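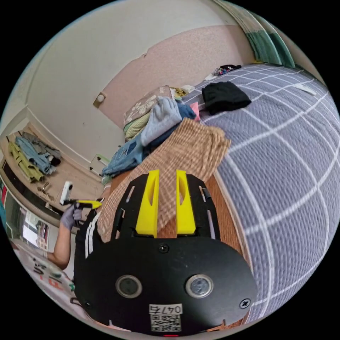
Clothes on the bed, most of them in a heap.

Line drying indoors without the musty smell?

girnora_flat
Moved into a ground floor flat in October and everything I dry inside comes out smelling stale. I've got one airer in the spare room, window open a crack, radiator on low. Jeans take 2 days. No tumble dryer and no room for one. What do other people do?

Skarner
Dehumidifier. Shut the door, shut the window, put the airer in the middle of the room and leave a gap between things. Mine does a full load overnight.

pegbag11
Disagree about the window. I dry with it wide open even in winter and have never had a smell. Warm and closed up is what makes it go off.

Skarner
Wide open is fine if you don't run the machine. With the machine on you're trying to dry the whole street. A crack open with the radiator on low is the worst of both.

matutell
Before you buy anything, check the washing machine. Pull the rubber seal back and look underneath, and clean the drawer. Then run it empty at the hottest setting. I blamed my flat for a whole winter and it was the machine.

girnora_flat
Seal was black underneath. Cleaned it last night and did the hot wash. Shirts are a bit better, towels still bad. I wash at 30 if that matters.
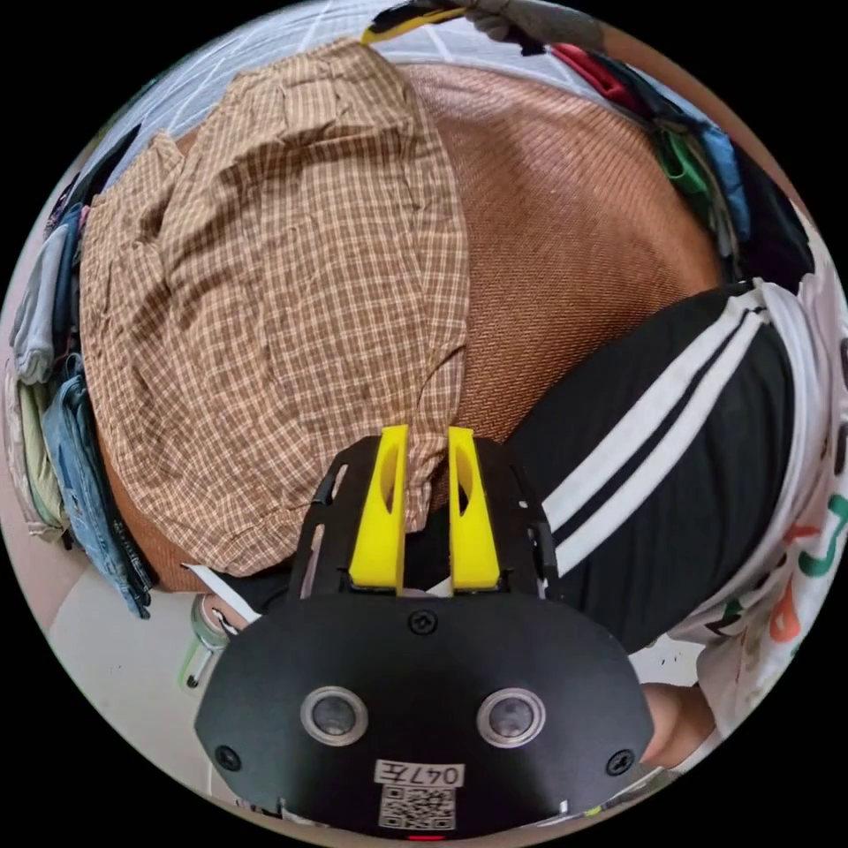

Checked shirts and anything brushed cotton I now do on their own, with half the usual powder and an extra rinse. They hold on to detergent and then they smell when they get damp. Collars and cuffs are always the last part to dry, so undo all the buttons before you hang them up.

matutell
30 is too cool for towels. Do them at 60 and skip the softener.

pegbag11
Softener is fine. I've used it for years.

matutell
It coats them and they take longer to dry. Try one load without.

Iglesias
Second spin. Costs next to nothing and you'd be surprised how much more water comes out. I put everything through twice and it's on the airer by 11 at night, dry by teatime the next day. Jeans inside out with the pockets pulled through.

girnora_flat
Will try the second spin and towels at 60 first. If that doesn't sort it I'll look at dehumidifiers. Are the small ones any good?

Skarner
Not for laundry. Get one with a proper tank and a hose outlet.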